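December, 6:40 a.m.

Moisture readings again before breakfast. The Drakero meter gives the same value on the end grain as on the face, so I no longer trust it and will weigh the offcuts instead. Offcut A was 500 g on the kitchen scale. It goes back on the shelf above the boiler until the weight stops moving.

Recut the rabbet on the second tray front. The first cut wandered at the far end – fence not locked. Depth is now 2 mm under the drawing, acceptable. Ehsan Ansari wants the rail lip higher so that onions stay put. I would keep it low. A high lip hides the front row and collects dirt in the corner.

Glue-up postponed. The shop was too cold overnight and the Grotent label is clear on minimum temperature. Moved the bottle indoors.

Finish: two test strips, oil and hard wax. The oil darkened the wood more than I want. Wax tomorrow, thinner coat, 50 minutes before buffing.

Panel pattern still undecided. Vertical grooves are quick with the router, but a lattice would need a template – another evening.
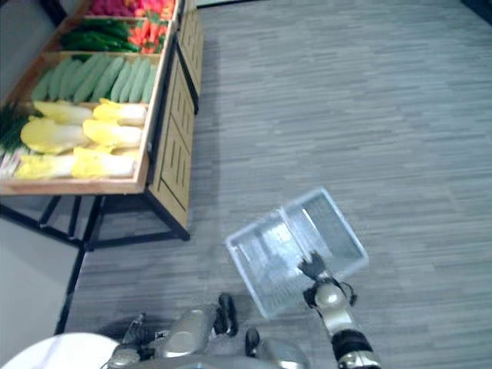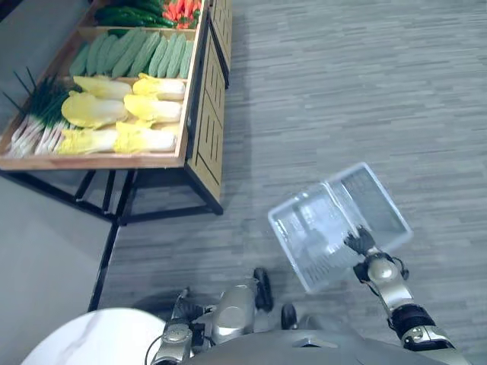 *T. Mykhailiuk, Ildale*

Order router bit. Return clamps to Dovhaniuk.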